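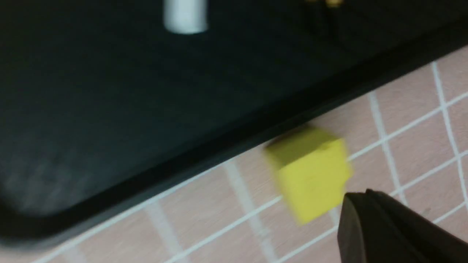 Skusum releases Lerkia 3, wrist camera perception and grasp planning software for small robot arms

STELLTHORPE, 2021-07-22 — Skusum today announces the general release of Lerkia 3, the new version of its perception and planning software for robot arms that carry their camera at the wrist. The release is available to all current licence holders at no extra charge, and to new customers through the Skusum website.

Lerkia is used by laboratories, training centres and small workshops where an arm must pick up things that are not always in the same place. The software takes the pictures from the wrist camera, estimates where the object is, and plans the last part of the movement, until the fingers close. Version 3 is the largest change to the program since it was first offered for sale.

Working with blurred pictures

A camera at the wrist moves together with the arm, so many of its pictures are blurred. The former version of Lerkia waited until the arm was still before it measured anything. This was safe but slow, and users asked us many times to remove the pause.

Lerkia 3 measures during the movement. For each picture it calculates how much blur should be expected from the joint speeds, and it gives less weight to the edges that suffer most from it. The position of the object is then carried forward from one picture to the next, together with a value which says how certain the program is. If the certainty falls under the limit chosen by the user, the arm slows down by itself. It stops completely only when slowing down did not help.

Objects beside an edge

The second main subject of this release is the object that stands close to something else. A small cube beside the rim of a tray is a typical case. One side of the cube is hardly reachable, and a finger that comes from the wrong direction will push against the rim before it arrives.

The new approach planner looks for straight borders near the object and treats them as walls, also when their height is not known. It then prefers a direction of closing where both fingers have free space. Where no such direction exists, the planner can propose a short push to bring the object away from the border, and the grasp is planned again afterwards. The push is switched off by default and must be permitted in the settings of the cell.

Patterned surfaces were a weak point in Lerkia 2. Tiles with light grout lines gave many strong edges, and the program sometimes took a line for the side of an object. In version 3 a regular grid is recognized during set-up and is afterwards used as a help for the position of the camera. Users who work on a plain table will see no difference.

Tested before release

The test series for Lerkia 3 was completed in June at the Skusum laboratory in Stellthorpe. It included 1,472 grasp attempts, with foam and painted blocks, cups and other light objects on trays and on tiled and plain tables. The recordings of all attempts, also the failed ones, were used to adjust the standard settings. A set of over 3,000 labelled pictures from the same laboratory is delivered with the software, so that customers can compare their own changes against ours.

Transparent objects are still not supported. Very dark objects on a dark tray are supported in a limited way, and we recommend an additional lamp for them.

Tools for the programmer

Lerkia 3 comes with a new replay window. It shows the last 60 seconds of camera pictures next to the planned path, the certainty value and the commands that were sent to the gripper. The programmer can stop at any picture, change a setting and see which path would have been planned — without moving the arm. Recordings can be exported and opened on another computer which has no robot connected.

The driver for Yokoyama controllers has been written new and is now part of the standard installation. Customers who used the separate Yokoyama package should remove it before they install version 3. Cell files from Lerkia 2 are converted at the first start, and a copy of the old file is kept in the same folder. Calibration of the camera has to be done again one time, as the format has changed.

Availability

Lerkia 3 can be downloaded from today. A trial licence is valid for 100 hours of running time and includes all functions except export of recordings. The manual is available in English and French; the French edition of the chapter about the approach planner will follow later. Lerkia 2 will continue to receive corrections, but no new functions are planned for it.

About Skusum

Skusum develops control and perception software for small robot arms. The company is located in Stellthorpe, where development, customer support and the test laboratory are in the same building.

Press contact: Skusum Press Office, Stellthorpe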